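The Long Life of a Dried Bouquet

Telma Ledesma sells flowers that were cut a year ago. Some are older. The eucalyptus hanging over her sink went up the October before last, and she expects to use it in something by spring.

Her shop, Gretel, takes up the front half of a former shoe repair store. There is no cooler and no water bucket. Bundles hang upside down from closet rods along the back wall, each with a paper tag that gives the name of the plant and the month it was cut. On the day I visited there were 324 bundles on the rods, according to the notebook she keeps by the register.

Ledesma worked with fresh flowers for seven years before she opened Gretel. She liked the work but got tired of the dumpster. "Every Monday we threw out what didn't sell over the weekend," she says. "Whole buckets of roses. I started taking them home and hanging them in the hall closet."

Roses are still what customers ask for first. Ledesma cuts hers when the bud has just started to open, strips the leaves, and hangs them in the dark for three weeks. Pink ones hold their color best. Red ones dry nearly black, and white ones go the color of tea.

Grasses are easier. Most can stand upright in a dry jar until they are needed. The trouble with them is that they shed, and so does nearly everything else in the shop. Ledesma keeps a hand brush at each end of the worktable and a wide broom by the door.

The bouquets that sell best are small ones, made for a shelf or the back of a desk. She builds each one around one tall stem, usually eucalyptus, and keeps the roses low and to one side. Small white blossoms fill the middle. Grass goes in last, a stalk at a time, wherever there is a gap.
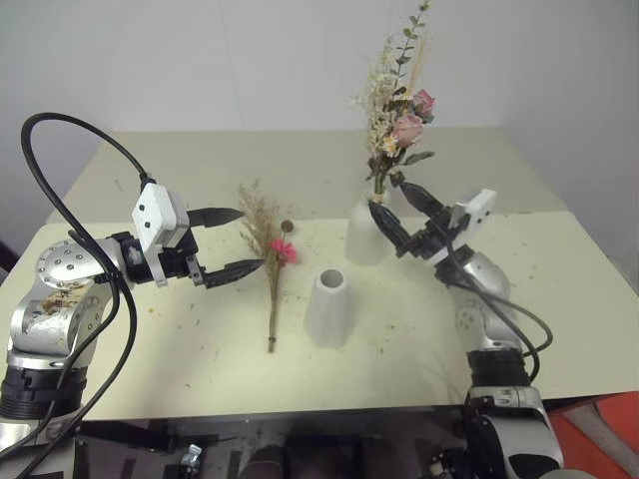
Dried roses, daisy-like blooms and eucalyptus-like leaves in a white vase, with a single sprig and an empty vase in front.

The second vase is a habit she picked up from Eamon Quinlan, a potter who made the shop's first order of containers. Quinlan thinks most people put too much in a vase. He suggested selling them in twos, one for the bouquet and one for a single sprig. Ledesma tried it over one holiday season and kept doing it.

A sprig is harder to get right than it looks. The mouth of the vase has to be narrow enough to hold a thin stem without letting it fall against the rim. If the opening is too wide, she puts a pinch of dry moss inside, or a twist of brown paper. She cuts the stem long, tries it, and takes off a little at a time. A dried stem will not bend, and it snaps if it is pushed.

She also tells customers to leave the arrangement alone once it is in place. Most of the damage she sees comes from dusting. A hair dryer on the cool setting, held at arm's length, does a better job than a cloth. Direct sun fades the pinks within a few months, and bathrooms are a bad choice for anything with petals.

Agustina Carrasco bought a bouquet at Gretel three years ago and has brought it back twice to be reworked. The first time, Ledesma replaced the grass. The second time she took out two broken roses and moved the remaining flowers closer together. The charge was less than the price of a new bouquet, and Carrasco kept her vase.

"It's smaller than it was," Carrasco says. "I like it better now."

Broken heads and short pieces go into a drawer under the register. Ledesma wires the good ones onto new stems in the slow weeks after New Year's. The rest she sells by the scoop to people who make wreaths and cards.

Gretel is open Wednesday through Saturday. Repairs are taken in the mornings, and customers are asked to bring the vase.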